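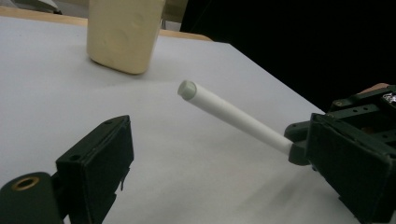 Grernano Forums > Home Workspace > Tables and Surfaces

Thread: White board over a wooden table, keep it or go back to bare wood?

pinehurst_k
I do most of my small craft work at a light brown wooden table that also gets used for dinner. Last month I laid a white board over it so I could stop worrying about the wood. It's matte, smooth, no grid or markings. I like it more than I thought I would, but there are three things I haven't worked out.

1. It slides. Not far, but if I lean on it while pressing something down, it creeps.
2. It shows everything. Crumbs, pencil dust, fingerprints.
3. It makes colors hard to judge. Cream or off-white things look yellow on it.

I can leave it in place most of the week but it has to come off on Sunday when we eat there. Do people just live with the sliding, or is there something that goes underneath and won't mark the finish?

oldbench
Shelf liner, the rubbery open-weave kind. Cut it smaller than the board so it doesn't stick out. I've had a board on Prantl liner through two winters and it hasn't moved.

One caution. Lift it every week or so and wipe under it. Grit gets through the holes and then you are sanding your table every time the board shifts.

marrow_and_twine
I would not put rubber liner on a finished wood table. I did that and it left a waffle pattern in the varnish. It took a whole summer to notice because the board was always on top of it. Use felt. A thin felt sheet under the full area, or felt strips along the edges.

oldbench
Depends on the finish. Mine is oiled and has no marks at all. Varnish I can believe.

marrow_and_twine
Right, and the original poster didn't say what the finish is, so I'd still start with felt.

pinehurst_k
I don't know what the finish is. It came with the house. It's a little shiny, so probably varnish? I'll try felt first.

hallway9
Does felt stop the sliding though? Felt is what I put under chairs so they slide better.

marrow_and_twine
On its own, not as well as rubber. With a heavy board it's fine. With a light one you want a clamp at the back, or a strip of wood screwed to the underside that hooks over the front of the table like a bench hook. I did the strip. The board can't move away from me now, and that's the direction I push.

oldbench
The strip is a good idea. I'd round the corners of it or you'll catch your legs.

soda_lantern
On the crumbs and dust: a white surface doesn't get dirtier than wood, it just tells you sooner. I keep a wide soft brush hanging on the side of the table and sweep the board before I start and after I finish. Damp cloth once a week. For pencil I use a melamine sponge, but go easy on a matte board. If you scrub one spot it turns shiny and then you've got a shiny spot forever.

pinehurst_k
Good to know about the shiny spot. I had a melamine sponge in my hand this morning.

hallway9
What size is yours? I bought a 30 by 30 inch piece from Miltley and it's too deep for my table, it hangs over the back and tips if I put anything heavy there.

pinehurst_k
I never measured it. It was a leftover. It leaves a strip of the wood showing on the far side, and I've started putting pens there.

grayscale_tom
My two cents on the color problem. It's mostly the light and not the board. A white surface picks up whatever is in the room. Near a window it goes cool and bluish in the shadows, and then anything cream sitting on it looks warmer than it is. If you want to judge an off-white, hold it up against a mid-gray card. The Gisov cards are fine and cheap. Or turn on one lamp, close the blinds and look again.

pinehurst_k
I tried the board again in the afternoon with only the cream block left out on it. The white goes cooler and grayer in the shadow and stays more neutral farther up, and the block looks warm next to all of it.

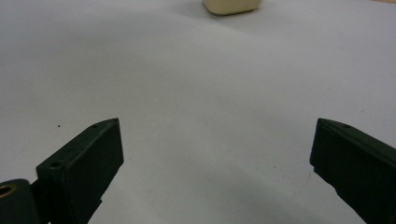 soda_lantern
A gray surface would solve that. I went from white to a light gray mat and stopped second-guessing every cream and ivory. You lose a bit of brightness in the evening, but small dark pieces still show up fine.

grayscale_tom
I agree for color, disagree for everything else. If you drop a pin or a small screw on gray it's gone. White is the best surface for finding things. I'd keep the white and use the card when color matters.

soda_lantern
I don't work with screws, so that may be why it never bothered me.

hallway9
Could you get a board that's white on one side and gray on the other?

oldbench
Paint the back. Any scrap of satin gray wall paint, two thin coats, let it cure for a full 10 days before you put it face down on anything. If you rush it, it will stick to the felt and you'll peel off both.

marrow_and_twine
I'd skip painting if there's a strip screwed to the underside. You can't flip it then.

oldbench
True. So choose: strip or flip.

pinehurst_k
I think I'll choose the strip. The sliding bothers me every day and the color only sometimes. Is there a rule for how thick the strip should be?

marrow_and_twine
Mine is thinner than the table edge is tall, so it doesn't show from the front. Screws have to be shorter than the board and strip together. Obvious, but I still had to fill one hole on the top side.

hallway9
Where does everyone store the board when it's off? Mine leans behind a door and it's starting to bow.

oldbench
Flat under a bed if you can. If it has to stand, stand it as straight up as you can get it and turn it around now and then. It's the leaning that bends it.

pinehurst_k
Mine goes behind the bookcase, upright, no room for it to lean.

Update: felt is down. I bought a pack of 13 felt strips, used most of them around the outside and a few across the middle. It still moves if I shove it, but it doesn't creep when I press. The wooden strip goes on this weekend.

Also ordered a gray card. The brush idea is working, I'm using an old paintbrush for now.

soda_lantern
Wash it first if it was ever used for oil paint. Mine left a faint streak that I only saw in daylight.

pinehurst_k
Wall paint only, and it's clean. I'll check under a lamp anyway.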